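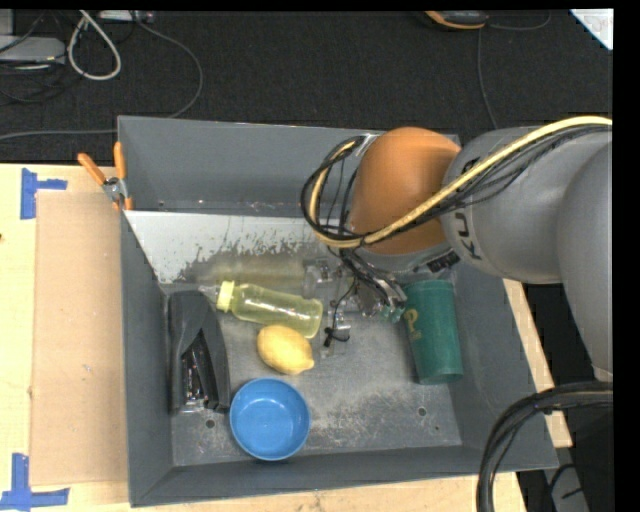
Gripper down by the green cup, right side of the bin

Search this site Enter keywords Go

Arm keeps stopping with a collision fault on the right side of the bin, but it isn't hitting anything

Print this page E-mail to a friend
810 views 2 shares

Darmawan Jugah

Hi all! First post, long-time reader, and I have to say this site is a huge part of why I got my pick cell running in the first place. I love this thing. I come down in the morning with my coffee and just watch it pick up a lemon. But I've hit a fault I can't get to the bottom of and I'd be so happy if somebody could point me the right way.

The setup is a used arm I bought from a shop in Milton, a Skokine two-finger gripper, and a metal bin clamped to the table. The bin gets a mix of household stuff and the arm has to pick each piece and drop it outside. In the picture it's working on the green cup, with the bottle, the lemon, the blue bowl and a few others still waiting. Software is the Hutapea motion package, stock settings except that I slowed down the approach.

What happens: the arm goes down for something on the right side of the bin, and a moment before the fingers close, the whole thing stops dead and I get "external force detected, axis 5." Brakes clunk on, red light, the works. I walk over expecting the gripper to be jammed into the wall of the bin and there's a clear gap every time. I can slide a strip of cardboard all the way around the fingers. I reset it, run the same pick again, and half the time it goes through fine!

I logged it over one long afternoon. 194 picks, 22 stops. Every one of the stops was on the right side of the bin. Left side, zero. It doesn't seem to care what the object is. The cup does it, the lemon does it if I put the lemon over there.

Things I've tried so far:

New calibration of the camera to the arm. No change.
Re-entered the gripper weight. It was off by a little and I was sure that was it, but no change.
Slower approach. Maybe a bit better? Hard to tell.
Swapped the cup for a lighter one. No change.

The tempting thing is to turn the force limit up. There's a slider for it right there in Hutapea and I've been staring at it all evening. I haven't touched it yet. Is it okay to go up a notch, or is that a bad idea? And what else could push on the arm when it isn't touching anything?

Thanks so much, this place is the best.

Share Comments (3)

Damell

Just raise the limit. The factory number is very low on most of these and everybody bumps it. I run mine way up and have never had a problem. Could also be electrical noise, try a different outlet. Cool project though, love the lemon!

Comments (2)

Fasil Gashaw: Please don't do this one first. Longer answer below.

Damell: Fair enough, mine is behind a fence and I guess his is on a table. Still say try the outlet.

Fasil Gashaw

Oh, I love this kind of fault! You did the best thing you could have done, which was write down where the stops happen. "Only on the right" is worth more than any error code.

Leave the slider alone for now. That limit is what stops the arm if your hand is in the bin, and from what you say it's reporting a real force. The arm measures how hard each joint is working and compares it with how hard it ought to be working. It has no idea where the extra load comes from. A wall, a hand, a stuck bearing and a cable pulling on it all look the same to the software.

And my money is on the cables. Look at your own picture. You've got a thick pale-yellow cable and a bundle of thin black ones both running over the gray links and around that orange cover, and the black ones make a loop that is held at the top by a clip or a tie, close to the rim of the bin. That clip fixes one point. When the arm turns its wrist to get to the far side, the distance between fixed points gets longer and the cable has to come from somewhere. If there isn't enough slack, the cable starts acting like a spring on the wrist. I can't tell from one picture whether yours is going tight, but it's easy to check and it costs you nothing.

How I'd check it:

Press the emergency stop button once before you start, just to see that it really works, then release it. Keep the pendant in your hand the whole time.

Put the arm in manual mode at its slowest speed. Nobody else near the table, and your free hand stays out of the bin and away from the joints.

Take everything out of the bin. You want to know that there is nothing to bump into.

Jog to one of the poses where it stopped. Your log should have the joint angles. If it only has the object position, use the pick you remember best.

Stop short of the final pose, and watch the cables as you creep the last bit. You're looking for the moment when a curve turns into a straight line. Look at the loop by the orange cover first, then at the place where the thin wires go down into the gripper.

While you do it, have the axis 5 torque on the screen. Hutapea shows it live under the diagnostics tab. With a free cable the number moves smoothly. With a tight one it climbs, and it climbs faster the further you go. It's so satisfying when you see it!

Then stop the arm, press the e-stop, and only now go in with your hands. Touch the cable at that pose. You will feel it right away if it's under tension.

It would also explain why a retry often works. When the arm backs off and comes in again the bundle settles a bit differently, and a few millimeters of slack can be enough to stay under the limit. The slower approach may be helping for the same reason.

If it is the cables, please don't just cut the clip off and let everything swing. A loose loop above a bin full of objects will find something to hook. I had one catch on a coat hook once and it took the connector clean off the gripper. What you want is more length between the clip and the next fixed point, with the clip moved to where the cable bends least. Soft hook-and-loop straps are better than zip ties here, and you can move them as often as you like. Then jog to all four corners of the bin at slow speed, with the wrist turned both ways, before you let it run by itself.

While you're in there, look at the jacket of the cables under the orange cover for shiny spots or flat spots. Rubbing in the same place day after day goes through the jacket, and then you get the really strange faults.

One more thing, and it's only a second guess. I see a clamp at the back left corner of the bin. Is there another one on the other side? If the right side can lift or slide a little, the camera and the arm will disagree about where the wall is over there. It wouldn't give you a stop with a clear gap, but I'd want to rule it out.

Comments (4)

Darmawan Jugah: Wow, thank you!! I'm going to try this tonight. It's just the one clamp, plus the bin is heavy. I'll push on the right side and see if it moves.

Darmawan Jugah: Okay, I did the jog test and I was yelling in my garage. Axis 5 torque sits nice and flat over the left side and then climbs like a hill when the wrist turns in toward the right wall. I hit the e-stop, put my hand on the black bundle and it was tight as a guitar string. The yellow cable was fine. The bin does slide a tiny bit on the right too, so a second clamp is on the list.

Fasil Gashaw: Fantastic! Do the bundle first and run it before you add the clamp, so you know which one did what.

Darmawan Jugah: Moved the clip back along the link and gave the loop a hand's width more. Ran the same 194 picks again with the force limit where it was. No stops! There was one dull spot on the jacket of one of the thin cables, so I've ordered a new one and I'm keeping an eye on it until it gets here. The lemon is back in business.

Skokine_fan

Adding to what Fasil wrote, for anyone who has the same gripper. The wires at the gripper end are short and the plug has very little strain relief, so even if the big bundle has lots of slack the last stretch can still pull. Make a small loop right at the gripper and strap it to the body. Also check that the plug is pushed in all the way. Mine was half out and gave me a "gripper lost" message every time the arm pointed down, which drove me nuts for the whole of July.

And please set the software to slow down after a reset if it has that option. Mine used to jump straight back to full speed from wherever it had stopped and it scared the daylights out of me the first time. Great thread, saved it!

Comments (1)

Darmawan Jugah: Found that option, it's under recovery settings and it was off. It's on now!

Print this page E-mail to a friend Share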